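Do Students Read the Label? Vitamin D Use at Holtlow

Our group wanted to know why so many people in our dorm take vitamin D, and whether any of them check the dose first. We asked 45 students at the Holtlow and Clelstead campuses, and the answers were way more fun to dig through than we expected!
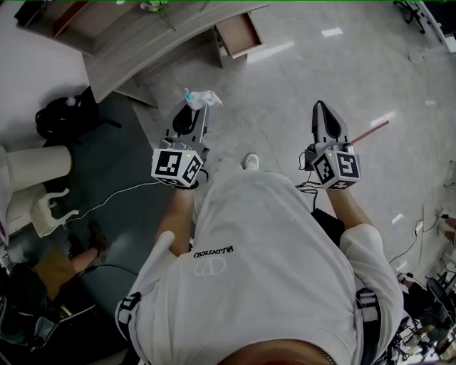 Figure 1. Arms forward, one gripper in each hand.

Only 10 had read the serving size on their own bottle. Another 3 had asked a pharmacist (we were thrilled to find even those). Most of the rest just copied a roommate. Next we'd love to repeat the survey in August.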